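Student project: three-fingered hand keeps dropping things when the thumb closes. Where do we start?

6 min read

Lucimara Brito

Hello everybody, and thank you in advance for reading, because I tend to go on a bit. I help out with the after-school robotics class at Fairclough, and this year we have a group of five students who decided they did not want to build another line follower. They wanted a hand. So we have a hand! It has three fingers and one big thumb, and it sits on the end of our arm. The students named the whole project Nemodetti, for reasons that were explained to me twice and that I still could not repeat to you.

The goal for our open evening in November is a simple one, or it sounded simple when we wrote it on the board. The hand should pick up a foam ball, a plastic cup and a whiteboard marker from a table, one after the other, and put each of them in a tray. The ball is fine. We did 100 tries with the ball over two afternoons and it missed four of them, and the kids were so pleased that one of them wrote the result on the door. The cup is so-so. The marker is a disaster – out of 100 tries the hand held on to it 33 times, and I think a few of those were generous scoring.

When it goes wrong, it goes wrong in the same way. The fingers come down, they stop where they should, and then the thumb sweeps in and rolls the marker sideways out of the grip. Sometimes it pops out at the end, like squeezing a bar of soap. We keep a small camera near the wrist, looking up at the hand, so that the students can step through a grasp afterward and argue about which part moved first. With everything open, that view is mostly thumb, with the three fingers hanging down behind it.

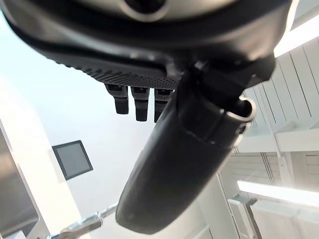 Séverine wrote back within the hour to ask whether the thumb and the fingers were being told to close at the same moment, and whether anyone had tried holding the thumb still and letting the fingers do the traveling. I had to admit that all four go on one command. The students wrote the program that way because it was tidy, and I let them, because it was tidy. I have copied her longer reply in below with the others so that it is all in one place.

What we have tried so far: slowing everything down (helps the cup, does nothing for the marker), squeezing harder (worse, much worse), and turning the marker so it lies straight across the fingers (better, but then somebody has to place it just so, and that feels like cheating). One student would like to wrap the thumb in a rubber band. Another thinks we should change the angle of the wrist. I would love to hear from people who have been through this with a class, and please remember they are thirteen and fourteen, so nothing with too much math if you can help it.

Séverine Lebrun

Hi Lucimara! What a lovely project, and please tell your group that 33 is a perfectly respectable place to begin. My first class got nowhere near that with a pencil.

I would take the thumb out of the race. Split your close command into two parts. In the first part the thumb moves to a fixed position and stays there, like a little wall. In the second part the fingers come in and press the marker against it. A round, thin thing will roll toward whichever side has nothing behind it, and when everything closes together there is a moment when the thumb has touched and the fingers haven't quite arrived. That moment is where your marker goes.

To find the thumb position, don't calculate anything. Switch the hand to its slowest setting, hold the marker where you would like it to end up, and have a student bring the thumb in one small step at a time until it just touches. Write that number down. Ours was 1623 on the controller we used, but please don't copy it, your scale will be different and so will your thumb. Then do the same with each finger, one by one. It takes a whole session and there will be some giggling, and at the end of it they will understand their hand far better than they did from the program.

Two more things. Let them keep a separate thumb number for each object, so one for the ball, one for the cup and one for the marker. Ours had a paper chart taped up and they were very proud of it. And on the squeezing – go down, not up. Start with so little force that the marker slips straight down when you lift, then add a bit at a time. Slipping down and popping out sideways are different problems, and it is easier to solve them on different days.

I'd leave the wrist angle until after all this. It may well help, but if you change it now your ball results won't mean much any more, and it would be a shame to lose those.

Zitgate

rubber band works. we used the wide flat kind, two of them, on the thumb only. went from bad to ok in ten minutes. put them where they can't slide into a joint or you will be picking bits of rubber out with tweezers

Zirkico

I mostly agree with Séverine, only I'd want to check the table first. Is the marker lying on something slick? We fought with a very similar problem in our club for weeks, and a thin foam mat under the objects did more than any change to the code. The fingers could press down a little into the mat and get underneath the marker a bit, where on the hard tabletop they just skidded over it.

Also, do look at which part of the fingers is touching. If only the very tips meet the marker, there isn't much to hold it with. Come down slightly lower before closing and see if it sits further in. Careful with the table when you do this, we bent a bracket. Change one thing per session and write it down! We didn't, and by the end we had a hand that worked and no idea why.

Comments (3)

Lucimara Brito: Thank you all so much. We did the two-part close this afternoon and the slow stepping took until 5:30, with two parents waiting very kindly in the hallway. Our thumb number for the marker is 1791. We only had time for a short run, but it held on seven times out of ten, and there was cheering. Mat and rubber bands are next, one at a time, I promise.

Séverine Lebrun: Seven! Please give them my congratulations. Do the ball again too, before you go any further, just to be sure it still likes you.

Zitgate: nice. still say rubber band

Contact the help desk | © Community contributors | Back to top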